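Varari Storage Furniture
About Us

Varari designs and manufactures freestanding cabinets, sideboards and low chests for homes, small offices and guest accommodations. All casework is built to order at one plant. The company does not make seating, beds or kitchen installations.

Company structure

The business operates under two names. Varari covers finished furniture sold directly to households and through independent dealers. Sterier covers unfinished carcasses, doors and drawer boxes sold to cabinet shops that apply their own finish. Both lines use the same panel stock, joinery and hardware. A Sterier carcass can be converted to a Varari cabinet by adding a top, a back and a face finish, and dealers occasionally order them this way.

The plant was set up in the former Khosravi joinery works, and the name Khosravi is still used for our oldest drawer construction, a half-blind dovetail box with a captured bottom. It remains standard on every chest wider than two drawers.

Construction

Carcass sides, bottoms and fixed dividers are joined with dowels and glue. Cam fittings are used only where a piece has to be taken apart for delivery, and these positions are marked on the assembly sheet. Backs are set in a groove and screwed to a rear rail. Tops are attached from below through slotted holes to allow for seasonal movement. Do not replace the slotted-hole screws with larger ones, as this locks the top in place and may cause it to split.

The current catalog holds 351 standard models. Width, depth and height can be changed on most of them, with a maximum single-piece width of 1755 mm. Wider runs are made as two carcasses under a shared top. The tallest standard item is a linen cabinet at 2127 mm, supplied with a wall bracket that must be installed. 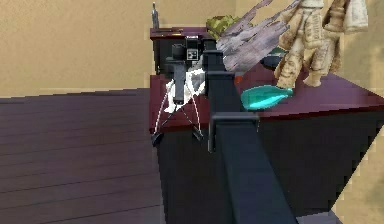
Varari Product Office

Finishes

Finishes are offered in 13 colors, in matte, satin or gloss. Tops and bodies can be ordered in different colors. Dark bodies with a red or brown top make up a large share of orders for living rooms and hallways. Gloss is recommended for tops only. On doors and drawer fronts it shows fingerprints and fine scratches sooner than the other sheens, and we supply it there on request without a separate surface guarantee.

Each color is mixed in batches. A cabinet ordered later to stand beside an existing one may differ slightly in tone. Customers who need a close match should send the batch code printed on the label inside the left door or under the lowest drawer. If the batch is no longer held, we will make a sample chip before production starts.

Hardware

Hinges, runners and leveling feet are bought in and listed by part number on the delivery note. Our Zumby soft-close runner kit fits all drawer chests made with side-mounted runners. It does not fit Khosravi drawer boxes, which run on wood guides and should be waxed once a year with plain paraffin.

Care

Wipe finished surfaces with a damp cloth and dry them right away. Avoid ammonia cleaners, abrasive pads and silicone polish. Place felt under lamps, vases and other items that stay in one spot. Keep at least a hand's width between the cabinet and any radiator. Doors that go out of line after a move can usually be corrected by adjusting the leveling feet before touching the hinges.

Orders and service

Dealers place orders through the trade desk. Households can order by mail or at the plant showroom, which is open until 4:30 p.m. on working days. Production stops for maintenance in July, and orders received during that month are scheduled after the plant reopens. Spare doors, shelves and drawer fronts are available for all current models. For discontinued models, send the inside dimensions and a photo of the label.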